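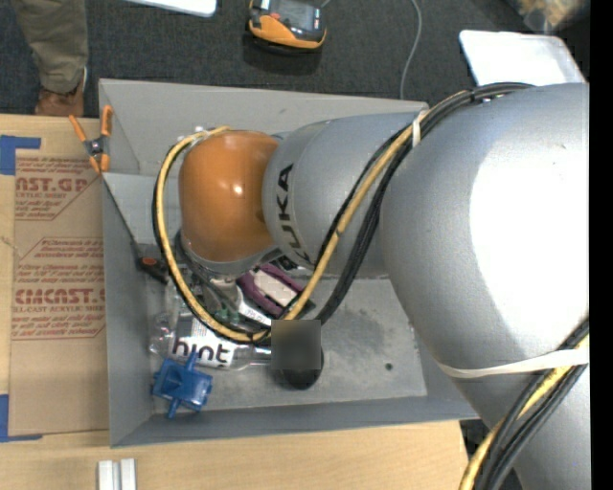 Cluden - objetos domésticos en caja
LÉEME, versión 4

Contenido

Cluden reúne 1622 imágenes de cosas corrientes amontonadas en una caja gris: botellas, envases, piezas de plástico, artículos pequeños de casa. Hay 34 categorías. El nombre de cada archivo lleva el número de caja y el de toma, en ese orden. Las anotaciones van aparte, en la carpeta etiquetas.

Lo que yo no daría por bueno

La versión anterior de este LÉEME decía que la selección era "representativa del hogar medio". No sé de qué hogar. Los objetos se compraron casi todos en febrero, en dos tiendas, y se nota: mucha botella de bebida, poca cosa gastada, ninguna prenda de ropa. He quitado la frase.

Tampoco me convence la categoría "varios". Contiene unas 200 anotaciones y ahí fue a parar todo lo que a alguien le dio pereza nombrar. Una botella transparente con la palabra "hint" en la etiqueta es fácil. Una pieza azul de plástico con brazos estrechos ya no lo es tanto, y según quién anotara acabó en "juguete", en "herramienta" o en "varios". Sipho Motaung propuso fusionar las tres. Yo prefiero dejarlas como están y que se vea el desacuerdo.

Plástico transparente: los contornos son dudosos. Se trazaron a mano y con prisa. Quien quiera medir algo fino con ellos debería revisarlos antes.

Objetos tapados: se anota solo la parte visible. Si asoma un trozo blanco con letra pequeña debajo de otra cosa, se marca el trozo y no se adivina el resto. En las cajas etiquetadas por Mikuš esta norma se siguió a medias.

Textos: se transcriben tal cual, en minúscula si están en minúscula. Lo ilegible queda en blanco.

Pendiente

- Repasar "varios"
- Decidir si las manchas del fondo de la caja se anotan (de momento, no)
- Comprobar los duplicados que avisó Fusotex; sigo sin encontrarlos

Correcciones, con número de caja y de toma, por favor. Sin eso no puedo hacer nada con ellas.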